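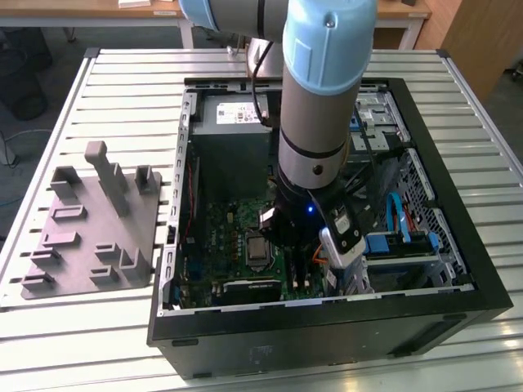 Buldale 34 Whole-Room Dehumidifier

I've been selling and fitting dehumidifiers out of my little shop for long enough that I have opinions, and the Buldale 34 is the one I end up recommending most weeks. It's also the one running in my own basement as I type this (you could hear it if you were down there, but I'm upstairs and I can't).

The 34 is the number of pints it pulls out of the air in a day, which puts it right in the middle of the range. I like that size for a finished basement, a laundry room with a dryer that leaks a bit of steam, or a bedroom on the north side of the house where the windows sweat all winter. If you've got standing water or a dirt floor crawl space, please call me before you buy anything, and we'll talk about the bigger Herrero ducted units instead. I'd hate to ship you something that runs all day and never catches up.

Setting it up

It comes out of the box pretty much ready. Stand it upright and leave it there for a couple of hours before you plug it in, especially if the delivery guy had it on its side. Then pick a spot with a foot or so of clear space behind it and turn the dial to where you want it. I keep mine at 50 percent and I've never felt the need to go lower. My customer Milagros Cabello runs hers at 45 because she stores fabric down there, and she's happy with it, so go with what you're keeping in the room.

You have 2 ways to get rid of the water. There's a bucket that slides out of the front, with a lid on it (thank you, Buldale!), so you don't slosh your way across the carpet to the sink. Or you can hook a garden hose to the fitting on the back and run it downhill to a floor drain. Please do the hose if you possibly can. I emptied a bucket every morning and every night for my first summer with one of these and I'm not going back to it.

There's no pump inside. If your drain is higher than the fitting, you'll want the Zullum condensate pump, and I sell that separately. It sits on the floor next to the unit and it's quiet enough that I forget I own one.

What I like

The humidity reading is honest. I put it next to a separate hygrometer on a shelf across the room and they agreed closely enough for me. A lot of the cheaper ones read the air right at the coil, think the job's done, and shut off while your shoes are still growing fuzz in the closet.

It restarts by itself after a power cut, with your settings still there. We lose power around here every time the wind gets up in November, so that matters to me more than it might to you.

The filter pulls straight out of the side with no tools. Rinse it in the sink, let it dry, and slide it back in. I do mine when I remember, maybe once a month, more often when the dog is shedding.

What I don't like so much

The casters are small. Fine on concrete or tile, grumpy on thick carpet, and you'll be lifting the front end over door thresholds. The power cord could be longer too, and you shouldn't use an extension cord with it, so check where your outlet is first. And it does throw off some heat, as they all do. In a small bedroom in July you'll notice!

Which version to get

There's the plain one and the Binineo edition, and the machine inside is the same. The Binineo has a digital display and a timer in place of the dial. I went with the dial. Eusebio Cordero, who does most of my installs, likes the display because he can read it from the bottom stair without his glasses.

Specs

Model: Buldale 34
Stock number: 906
Capacity: 34 pints per day
Fan speeds: 2
Drainage: front bucket or rear hose fitting
Filter: washable, side access
Restart after power loss: yes
Built-in pump: no (see Zullum condensate pump)

Ordering

In-stock orders placed before noon go out the same day. Local pickup is fine too, just give me a call so I can have it up front, and bring a friend or a hand truck because it's heavier than it looks. Spare filters and bucket lids are on the parts page. If yours arrives with a dent or a rattle, leave it boxed and phone me first, and I'll get the return started.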